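Jukstead公開日の見学メモ

Jukstead の公開日に行ってきた。目当ては Celtotmont の手持ちグリッパによる教示データ収集のデモ。説明担当は Yogesh Grewal 氏で、質疑込みの持ち時間は約100分。配布資料はなかったので、手元のメモから書き起こす。

方式としては、ロボットアームを使わず、人がグリッパを手に持って作業し、手先カメラの映像と開閉幅を同時に記録する。学習時には映像から推定した手先の6自由度軌道と開閉幅を行動ラベルとして使う。遠隔操作装置が不要なため、収集場所を選ばない。
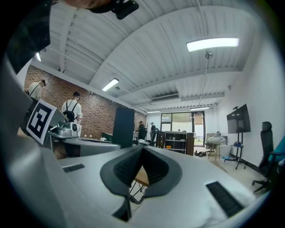
個人的に一番聞きたかったのは開閉幅の推定方法である。エンコーダは積まず、マーカの見かけの位置から換算しているとのこと。筐体側に付いた白黒の正方形マーカがそれにあたり、手先カメラの視野に常時入る配置になっている。指先側は濃い灰色のV字形の軟質パッドで、内面は黒く、細かい凹凸がある。滑り止めとしては妥当だと思うが、摩耗時の交換周期は聞きそびれた。背景側も自己位置推定の条件としては興味深い。左は露出した赤レンガで特徴点に困らないが、右は白い無地の壁で、奥のガラス戸からは外光が入る。壁に寄せて作業すると追跡が不安定になりやすいのではと質問したところ、失敗した区間は自動で棄却し、残りだけを学習に回すという回答だった。棄却率は非公開。

学習側の話は短かった。画像は一辺128画素まで縮小し、観測は直近2フレームのみ。履歴を長くすると収集者の癖を拾うという説明で、これは Mansilla で自分が試したときの傾向とも合う。ただし当方は固定カメラだったので、単純な比較はできない。

不満点は遅延の扱い。収集時と実機実行時では映像と指令の時間差が異なるはずだが、補正は実行側で一括して行うとだけ言われた。Bralosov のコントローラで同じことをやると、把持の直前で行き過ぎが出る。補正値をどの信号で同定しているのか、後日メールで問い合わせる予定。

次回の公開日は11月。実機側の動作も見られるようなら、また行く。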